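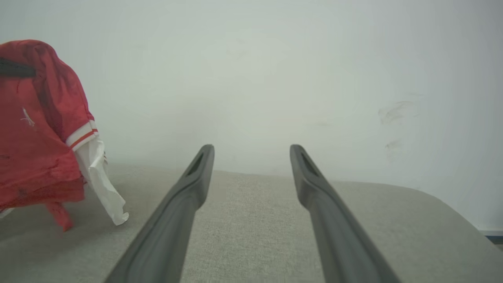 Wie viele Vorführungen braucht ein Modell, bis es ein Kleidungsstück brauchbar greift? Bei uns waren es 200, und ab da wurde die Kurve so flach, dass sich jede weitere kaum noch gelohnt hat.

Ich schulde euch diesen Beitrag ja schon seit November, als ich zum ersten Mal von Flarumen erzählt habe (so heißt unser Greifverfahren, der Name stammt von Kenta Higuchi, und ich habe mich inzwischen daran gewöhnt). Die Grundidee ist schnell erzählt: Das Modell bekommt nur das Bild vom Handgelenk, keine Tiefenkarte, keine zweite Ansicht, und soll daraus selbst einen Greifpunkt im Stoff vorschlagen. Ein glattes Handtuch ist dabei fast langweilig. Das rote Knäuel mit dem weißen Bündchen dagegen, das links auf dem grauen Polster liegt, macht mir richtig Freude, mit all seinen Falten!

Mit 23 Vorführungen griff Flarumen praktisch nach Gefühl, meistens mitten in den dicksten Wulst. Mit 200 suchte es sich Kanten und Säume, und genau das hatten wir gehofft. Kenta wollte trotzdem noch auf 1000 hoch, also haben wir das gemacht, und der Zugewinn war so klein, dass wir beide erst einmal Kaffee holen gegangen sind.

Verglichen haben wir mit Kavar, unserem älteren Verfahren, das den Stoffumriss vorher ausschneidet. Auf einfarbigem Untergrund liegt Kavar immer noch knapp vorn, bei zerknüllten Sachen verliert es deutlich. Weißer Stoff vor heller Wand bereitet übrigens beiden Mühe, daran sitze ich gerade, und am Samstag lasse ich noch einmal 11 Durchläufe mit anderer Belichtung rechnen.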